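Home Blog Projects About Contact

Two controllers, one spray bottle 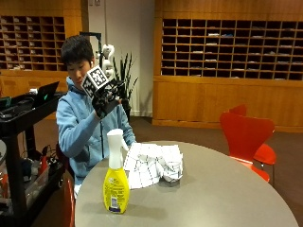

by Ilse Hermans | 10 April 2021 | 8 comments

So I finally got to try the Trirka glove against the old Zwahlen joystick box, and wow, my thumbs are never going back! Both drive the same Clusora gripper, so it was a fair fight. The jobs were grabbing a yellow spray bottle by the neck and picking up a checked cloth.

The glove has a cube of black-and-white codes on the back for tracking, and you do have to keep it where the camera can find it (I kept turning my wrist away, every single time). Once that clicked, the bottle was easy. Five clean grabs in a row — the joystick took me most of the morning to get that far.

The cloth is another story. With the glove I pinch too hard and drag the whole thing along, and the joystick was slower but a lot gentler. I logged 383 tries and I still can't pick a winner there. The finger sensors drift a bit too, so I recalibrate after every coffee.

Next up is the softer fingertip set, which should reach Tavport in May.

Share this post (5)
Contact | Back to top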